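Trier et étiqueter ses petits paquets : vos questions

La méthode des lettres fait-elle vraiment gagner du temps ?
Moins qu'on ne le promet. Sur un panier, presque rien. Quand il faut retrouver un paquet parmi 185, oui, la différence se sent. Fathima Debnath, qui tient la réserve chez Zetlow, y croit davantage que moi.

Quelle lettre pour quel paquet ?
Celle que vous voulez, tant que la liste reste collée près de l'étagère. Chez nous, A veut dire « à sortir en premier » – rien à voir avec la qualité du contenu.

Faut-il un code couleur en plus ?
Je m'en méfie. Un feutre se perd, on prend celui qui traîne, et six mois plus tard quelqu'un cherche un sens au rouge. Décidez dès le départ que seule la lettre compte.

Pourquoi un panier ajouré ?
Parce qu'on devine le contenu sans tout sortir. Pour le reste, les vertus qu'on prête aux bacs « spécial rangement » me laissent froid. Prenez un panier qui se nettoie bien et dont le bord ne plie pas. 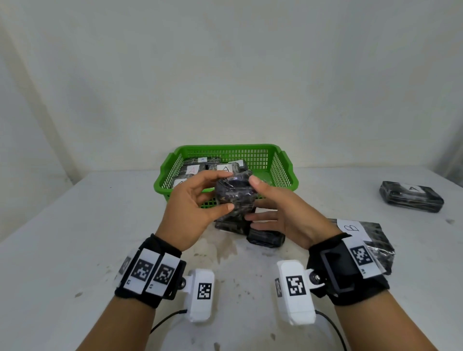
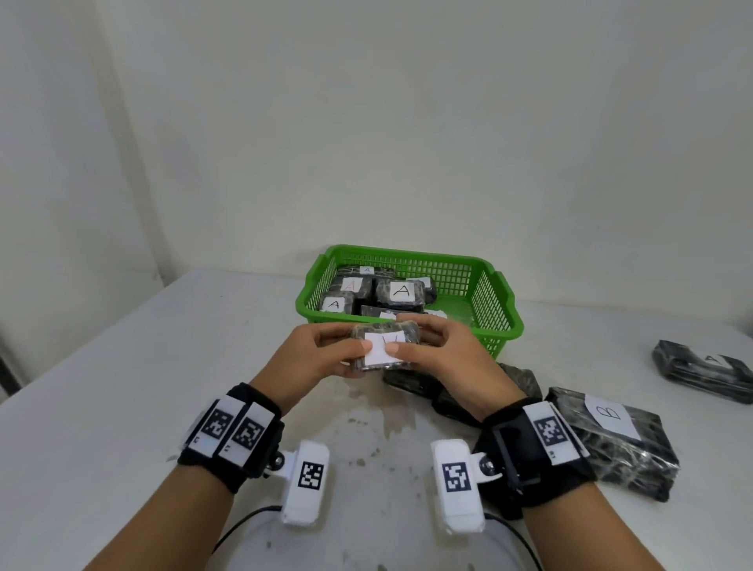 Panier vert et paquets sous film, avec des étiquettes A de plusieurs couleurs.

Une étiquette à l'envers, c'est grave ?
Un A retourné se lit vite comme un V. Si votre liste contient les deux lettres, vous aurez des erreurs. Soulignez le bas de la lettre, ou supprimez le V.

Papier ou étiquettes plastifiées ?
Papier. Younes Bensaid a commandé 4 000 étiquettes plastifiées en juillet ; elles se décollent du film froissé au moindre pli. Le papier aussi, parfois, mais il coûte moins cher à remplacer.

Que faire des paquets sans étiquette ?
Les laisser hors du panier tant qu'on ne sait pas ce que c'est. « Je m'en souviendrai » n'a jamais marché ici.

Combien de lettres au maximum ?
Neuf nous suffisent. On m'a vanté des systèmes à double lettre avec sous-numéro, je n'ai encore vu personne s'y tenir une année entière.

Page mise à jour le 26 déc. 2024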